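How to Clean and Store Carpet Tiles and Offcuts

Posted 13/07/2024 in Floors and Fabrics

Leftover carpet is worth keeping. A stained tile in a hallway can be swapped in a few minutes if you have a match, and offcuts make decent mats, drawer liners and padding for moving furniture. Most of what gets thrown out was stored badly: rolled with the pile inside, stacked damp, or left on a garage floor over the winter.

This guide covers low-pile and flat-woven carpet, in tiles or in pieces up to the size of a door. Shag and wool rugs need different handling.

What you need

A vacuum with a hose and a plain nozzle
Two buckets and a white cloth
Clear dish soap
A stiff nylon brush
Cardboard tubes or flat boards
Old cotton sheets
Masking tape and a marker

Step 1: Sort by backing

Turn every piece over. Rubber and vinyl backings can be stored flat. Woven or felt backings can be rolled. If a backing crumbles when you bend a corner, throw that piece out now. It will shed on everything stored with it.

Step 2: Vacuum both sides

Do the back first, then the pile. Go over each side twice, the second time at right angles to the first. Patterned carpet hides grit well, so run your hand over it afterward – you will feel what you missed.

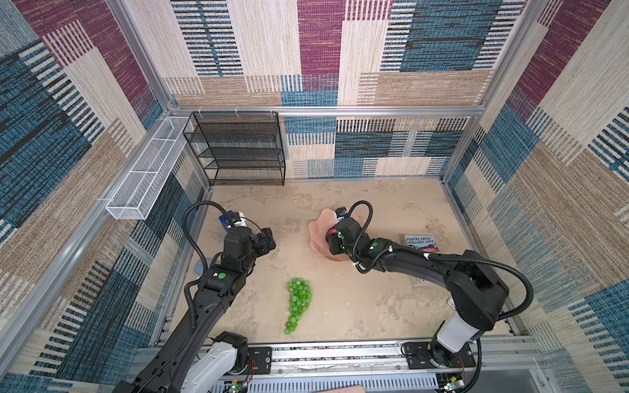 Patterned carpet-like fabric in cream, tan, maroon and denim blue.

Step 3: Spot clean

Mix one teaspoon of dish soap into a quart of lukewarm water. Dip the cloth, wring it out hard, and blot from the outside of the stain toward the middle. Use the second bucket for rinsing. Do not soak the piece. On glued seams and bonded edges, too much water loosens the adhesive and the edge will curl.

Brush the pile in one direction while it is still damp. For old tan or brown marks, repeat the blotting up to three times and then stop. Anything left after that is probably permanent, and the piece can go in the pile for mats and padding.

Step 4: Dry completely

Lay pieces over a rail or a clothes rack with air on both sides. Allow 22 hours indoors, longer in January or in a basement. Press a dry paper towel against the backing for a minute. If it picks up any moisture, wait another day.

Step 5: Pack

Stack tiles pile to pile and back to back, no more than 12 inches high, with a board on top. Roll larger pieces around a tube with the pile facing out, then wrap them in a sheet. Plastic traps moisture, so keep it for the trip home from the store.

Label each bundle with the room, the size and the product name. Ours say things like "Truton, back bedroom, 42 inches" and that has been enough.

Store everything off the floor, away from a water heater or a sunny window, and check it for moths twice a year.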